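Brarnero to close Tritport portal and move users to Wike

Monday, December 2, 2019

Brarnero is shutting down Tritport, its web portal and free email service, and will move the remaining accounts to Wike, the company told customers in an email.

New sign-ups on Tritport have already stopped. Existing users can keep sending and receiving mail until the transfer is complete, and their old addresses will go on working afterward. Messages, contacts and calendars will be copied over automatically. Saved news pages and custom weather panels will not.

Brarnero bought Tritport two years ago as part of a push into online advertising. It had planned to run the portal next to Wike, its own news and video brand, and sell ad space on both through a single sales team. Traffic to the Tritport home page fell through most of this year, and the company said in November that it was reviewing the business.

The closing will affect nearly 100 jobs, most of them in editorial and ad operations. Brarnero said a number of those employees will be offered positions at Wike but did not give a figure. The Tritport mail team will stay in place.
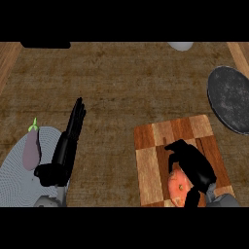
A computer-rendered wooden tabletop.

Advertisers with campaigns booked on Tritport can shift their spending to Wike at the same rate or ask for a refund. The offer covers display and video ads. Sponsored articles are handled under separate contracts, and Brarnero said account managers will contact those clients directly.

Smaller publishers are also affected. Tritport carried stories from 2,000 local news sites and blogs, paying them a share of the ad money from each page view. Wike runs a similar program with stricter entry rules, including a minimum number of original articles per month. Sites that do not meet the rules will be paid what they are owed and dropped from the feed.

Andorent, which supplies the search box on Tritport pages, said its agreement with Brarnero runs for 5 more years and will carry over to Wike. Terms of the deal were not released. Wike currently uses an in-house search tool that covers only its own stories and videos.

The Tritport mobile app will be pulled from app stores once the accounts have moved. Users who have it installed will see a notice asking them to download the Wike app and sign in with their current password. Paid mail subscribers will keep their storage limits and will not be charged for the first 6 months on the new service.

Brarnero has not said what it will do with the Tritport name.

Filed under: Media, Advertising, Email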